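Two-arm setup for clearing trays: what am I forgetting to budget for?

Flor Bermúdez
Mon 9 August
I'm pricing a second bench with two arms for table-clearing work — plates, tumblers, trays. Wasport quoted the arms but left out nearly everything else. What did you lot end up paying for later?

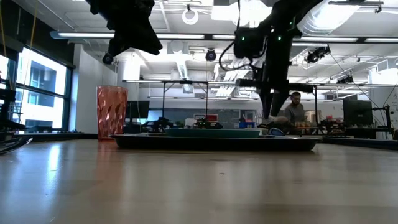

Percy Inga
Spare fingers, mate. Get 2 sets per arm and put $500 aside for cables, they cop a flogging where they loop past the wrist.

Riet Verschueren
Agree on cables. I'd also price the overhead mounting separately, our quote from Tremeo had it as an "option" and it blew the whole budget! Ask about freight and installation labour too. I keep $1000 spare for the first month and I've never had any left over.

Gilberto Chambi
depends on the arms

Flor Bermúdez
Ta, Riet — I've asked for the mounting as its own line.

We use cookies to remember your login. Accept | Manage
Contact us | © Echeverri Community Help | Back to top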